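Small Engines and Marine Systems, project report
Irkavura 6 outboard - cuts out when warm
Leonie Prendergast, with Dinesh Nanayakkara
Handed in Mon 28 April

What we had

Irkavura 6 hp, two stroke, twin cylinder, rope start. Came off the tender of the Plulia, which the sailing club uses as a mark boat. Starts fine cold. Idles fine. Run it up past 3000 rpm for a while and it starts missing, then drops a cylinder, then quits. Let it sit, starts again like nothing happened. Club had already put new plugs in and a new fuel line on it, no change.

The assignment was to find the fault using measurements and not by buying parts until it went away. So that was the plan, mostly.

Background, short version

No battery on this motor. Magnets in the flywheel pass a charge coil, the charge coil feeds the ignition box, a trigger coil tells the box when to dump it into one ignition coil or the other. Kill switch grounds the box to stop the engine. Any one of those can go bad with heat. So can fuel, which everybody always says first, so we did fuel first.
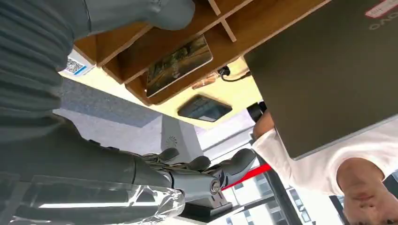 Carb came off in one class period. Bowl was clean. Float moved free and the needle wasn't grooved. Main jet had a bit of varnish, not enough to matter I think, but we soaked it and blew it out anyway. Tank vent was open. Squeezed the primer bulb while it was acting up in the test barrel - if it was starving for fuel it should pick up again when you squeeze. It didn't. Put it all back with a new bowl gasket and called fuel done.

Dinesh wanted to check the fuel pump diaphragm too. We did, it was soft and not torn. Should have been in the plan from the start, it wasn't.

Spark tests

Inline tester on each plug lead. Both good cold. Warm, top cylinder stayed strong and the bottom one went weak and then nothing. Swapped the ignition coils top to bottom. Fault stayed on the bottom cylinder, so not the ignition coil. That took a coil off the list for free and I would do that swap sooner next time.

Unplugged the kill switch wire. Still cut out. (Careful with this one, with the wire off the button does not stop the motor, you have to choke it. We had the choke ready.)

So left over: charge coil, trigger coil, box, or the harness between them.

Flywheel removal

Needs the proper puller. We borrowed one from Prajapati, the repair shop by the ramp, because the one in the class cabinet has stripped bolts. Do not pry under the flywheel and do not hit the end of the crank. Nut was tight, strap wrench on the flywheel and a long bar. Key was fine, not sheared. Taper was clean. There was old grease on the stator plate and some rust dust from the magnets, wiped both off before measuring anything.

Measuring the coils

Cold readings were all inside the limits in the service sheet, which is exactly the problem with a heat fault. The trigger coil for the bottom cylinder read 1560 ohms cold and was steady. Then we warmed the plate with a heat gun on low, moving it all the time, and watched the meter. Trigger reading started to jump and then went open. Let it cool and it came back to 1560. Did the same thing 2 more times and got the same. Charge coil did not budge at all.

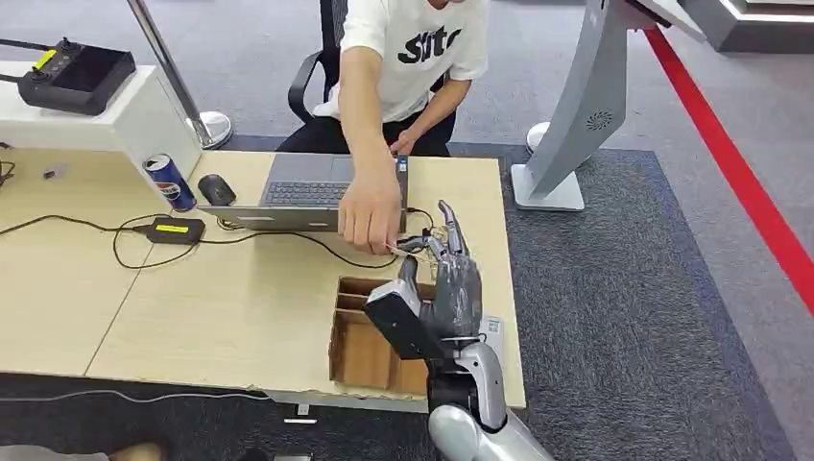

The leads on the trigger are thin and the insulation had gone hard where they go through the plate. Once we knew it was opening up we wanted to know where, in the coil or in the wire. That part is slow. You hold the probe on one spot, move the lead a little with the other hand, look at the meter, write it down, go to the next spot. Best done sitting at a desk with the laptop open next to you, same as the person in the Sito shirt has it, so the numbers go strait into the table. We did the first round standing at the motor with a paper towel for notes and half of it could not be read after. With the plate on the desk it was obvious fast - the lead was broken inside the insulation right at the grommet, a couple of strands still touching. Heat made it let go.

Fix

Could have ordered a trigger. Price was more than the club wanted to spend on this motor, and the coil itself tested good once we probed it past the break. Cut the lead back to clean copper, soldered on a new length of tinned marine wire, heat shrink with glue in it, new grommet. Routed it so it can't rub on the plate when the timing advances. Check this by moving the throttle all the way both ways before the flywheel goes on, the plate turns more than you think.

Heated it again with the gun. 1560, steady, no jumps.

Flywheel back on with the taper dry, nut torqued to the sheet.

Result

Ran it in the barrel with the test wheel on, full warm, held above 3000. No miss on either cylinder. Tester showed spark on both the whole time. Then the club took it out on the water and it came back still running.

What went wrong / would change

Lost a lot of January waiting on a puller that we could have borrowed the first week.

Our Standia meter has slow auto ranging, so a quick open circuit can get missed. Set the range by hand.

Did not write down the ambient temperature on the first heat test, so that one is not in the table.

I stripped a cowl latch screw. Replaced it. Dinesh says leave that out but its in the parts list anyway.

Still open

Never tested the box by itself, no adapter for it. Other trigger lead is the same age and also goes through the plate. We put a new grommet on it and left the wire alone. If the motor starts dropping the top cylinder when warm, look there first.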